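Wondari cell - setup and upkeep notes

README for the simulated single-gripper cell, Uvisau branch

Read this before you trust anything the cell tells you. The old README said the defaults were "ready to use". They load without errors, and I wouldn't go further than that.

What's in the folder

cell.yaml - arm mount, gripper, wrist camera
rooms/ - wall, floor and ceiling surfaces
checks/ - the scripts described below
dosel_notes.txt - leftovers from the Dosel version, kept for the offsets only

Setup

Load cell.yaml first, then one room. Doing it the other way around leaves the wrist camera on the previous room's lighting, and there is no warning. Set the physics substeps to 20. The Omerović loader will accept 3 and the fingers will look fine until they touch something.

Zero the gripper with the fingers open and nothing between them. The zero script reports "OK" as long as both joints answer, even if one finger is sitting at the wrong angle, so look at the camera view as well. Both fingers should lean in toward the centre by a matching amount.

Room surfaces

Colours and textures are shuffled when a room loads. The claim is that this helps a policy carry over to real hardware. Maybe. We have no comparison run that shows it for this cell, and until somebody does one I'd treat it as decoration. It does help with catching camera faults - tile grout lines make a skewed lens setting easy to spot, and a flat dark wall hides it nicely.

Upkeep

Run checks/drift after every 100 episodes. If the open position has moved, re-zero; don't edit the offset by hand. Six of the saved presets were hand-edited in October and I have stopped using all of them.

Clear the texture cache when you change branches. A stale cache will give you last week's walls under this week's room name.

Known problems

The finger contact model is too sticky. Grasp success rates from this cell are flattering and shouldn't be quoted beside hardware numbers.

Camera pose is stored twice, in cell.yaml and in the room file. The room file wins, for no reason I can find in the code.

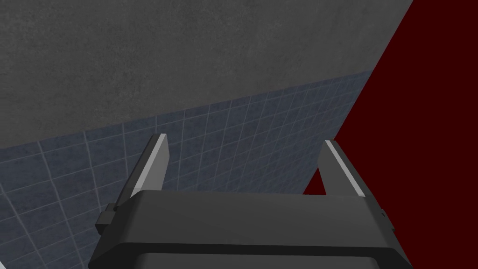
The fix I'd like is to drop the pose from the room files altogether and make the loader stop if it finds one. Until that is merged, compare the two values yourself before starting a run.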